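Two weeks with the Clutgate hand rig

Posted 4/9/22
14 comments | 30 shares

I have been trying out the Clutgate, which is a wearable kit from Unwood for recording hand work. You put one on each hand, do an ordinary job, and the recording goes toward training a robot to do the same job. I picked cloth because that is what our robot is worst at.
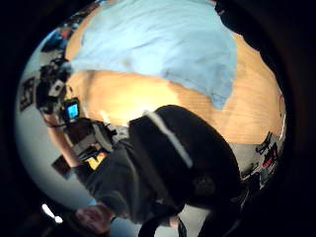
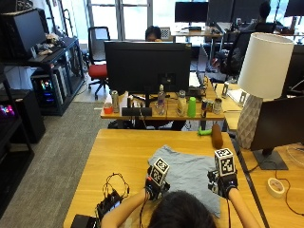
The kit costs $687 for the pair. Setup took me 30 minutes the first time, most of it spent on the wrist straps. The printed guide skips a step: you have to calibrate the left hand before the right, or the software refuses to save.

I recorded 100 folds. Of those, 2 came out with gaps in the tracking, both when I turned my wrist too far under. That is better than I got from the Gwynne kit I used before.

Comfort is fair. My thumbs got sore in long sessions and I started taking a break after every ten folds. The cables are too short if you like to stand.

Export is plain and quick. The files opened in Eter with no conversion, but the time stamps were in the wrong zone and I had to fix them by hand.

I will keep it. I would wait for the longer cables if you are not in a hurry.

Related posts
Gwynne kit, six months on
Moving my recordings to Eter
Which towels are easiest to fold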